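Teaching the planner to ask "which way is that knob pointing?"

I finally have something fun to show from the cabinet project!

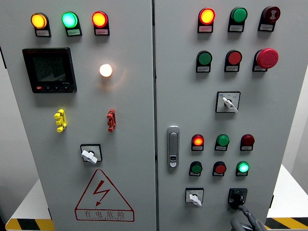 Gripper at the black main switch, bottom of the right-hand door.

For anyone new, I've been working on a small stack called Zendelwood that lets a robot operate ordinary panel controls. Pushbuttons came first, and they were easy (well, easier). You find the button, line up with its face, move in, and stop when the force goes up. Rotary switches are a whole other animal, and I love them.

The trouble is that a knob has a state you have to see before you touch it. My first version just estimated the center and turned by a fixed angle, so if the starting angle was off by 11 degrees, the planner happily carried that error all the way through the motion. The white levers on the selector switches are kind to the vision code, with a nice long shape on a pale plate. Black knob on black base? Not so kind. My edge fit kept sliding off onto the base, which is square and has much stronger corners.

What I do now is crop tight around the switch, fit the base first, then search for the knob only inside it. The planner gets an angle plus a confidence value, and if the confidence is low it moves the camera a little and looks again — up to 5 looks before it gives up and tells me. It's maybe 300 lines of Python, and a good third of that is logging.

Lit lamps were the other headache. A bright one blooms over its own housing, so a glowing green lamp and a dull green button end up as very different blobs. Tarık Toprak suggested running detection on a short exposure and a normal one and merging the results, and I'm so glad I listened. It's going in this November.

Still on my list: contact. A fingertip on the knob can push it sideways before it turns, so I want the controller soft along the panel and stiff around the turning axis. I have 6 gain sets to try and a fresh pot of coffee. More when I've got plots!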